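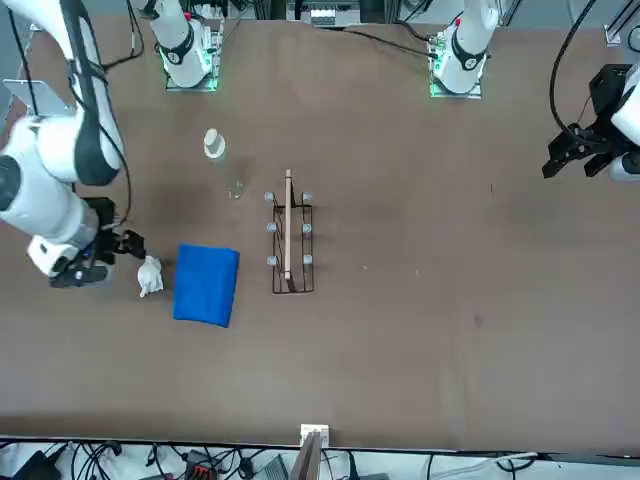 Two-arm bench with a rack in the center, a folded towel at left-center and a capped water bottle just beyond the towel.

Bench rules for two-arm kitchen and household work

These tips apply to small tabletop arms used for racking boards, folding towels and moving bottles. They follow the order of a normal shift: bench first, then objects, then cables, then the log. The Dorov workshop sheet covers the same ground in more detail for people who also service the arms.

1. Clear before power

Take everything off the tabletop that is not part of the task. Cups, phones, pens and tape rolls go on the shelf. Wipe the surface with a barely damp cloth and let it dry. Scuffs do not matter. Crumbs and grit do, as they get under soft items and change how the fingers close. Only after the top is clear should the arms be powered.

2. Give each arm a side

Decide which arm owns which half of the table and write it on the task card. Objects start on one side. The other side stays bare as a parking area, so the idle arm has somewhere to wait with its gripper above open table. If both arms must work in the middle, one moves at a time until the path has been run 2 times at low speed with no contact.

3. Rack placement

A wire rack goes in the center, square to the table edge. Check that it does not rock. Light racks slide when a board is pushed in off line; a strip of shelf liner under the feet cures most of this. The board should stand upright in the slot and clear the posts on both sides. If it leans, reseat it by hand before the run. Do not let the arm correct a bad start.

Boards used on the bench are not used for food afterward. Mark the underside.

4. Soft items

Fold towels the same way every time, and lay them flat. Loose folds give the gripper a different edge on each attempt, and the results cannot be compared. Thin cloths and tissues may be left crumpled if the task calls for it, but note this on the card. Replace a towel when the pile goes flat at the pick point.

Wash without softener. Softener leaves a film on the finger pads.

5. Bottles and other clear items

Caps on, hand tight. Clear plastic is hard to pick out from overhead, and a colored or white cap gives a useful reference. Keep liquids in the bottle below half, and keep the bottle away from the arm bases. Open containers of any kind stay off the bench while power is on. For wet tasks, use the tray from the Wastenura kit or any rimmed baking sheet of similar size.

6. Cables

Route arm cables along the outside of the arm, with enough slack for full reach and no loop hanging where a finger can hook it. Move each arm by hand through its range with power off and watch the slack.

Floor wiring is the part most often let go. Power strips should be raised off the floor on a bracket or block. Coil the excess and tie it with hook-and-loop straps, not zip ties. No cable crosses the place where the operator stands. Check this at the start of the shift and again at 2 p.m.

7. Status lights

Read the card for your own mounts before relying on a light color, and post the meanings at eye level. A light tells you what the controller reports. It does not tell you the area is safe to reach into. Hands go over the table only when the arms are stopped and the operator has said so out loud.

8. Gripper care

Wipe the finger pads at every break. Retighten the finger screws after every 1,000 closures. The Tekleab bench reached 987 on its last set before one screw backed out, so a check halfway is good practice. Replace pads in pairs.

9. The log

One line per run: task, objects, start layout, result, operator initials. Record failed runs in the same way as good ones. The Biltenness log sheet has 414 lines and lasts most crews through February if started at the new year. Any unplanned contact between the two arms, or between an arm and the rack, gets its own line and a stop for inspection.

10. End of shift

Park both arms over open table, grippers empty. Power down at the controller first, then at the strip. Remove the bottle and soft items. The rack may stay if its position is taped. Leave the task card face up for the next operator, with any part on order written on the back.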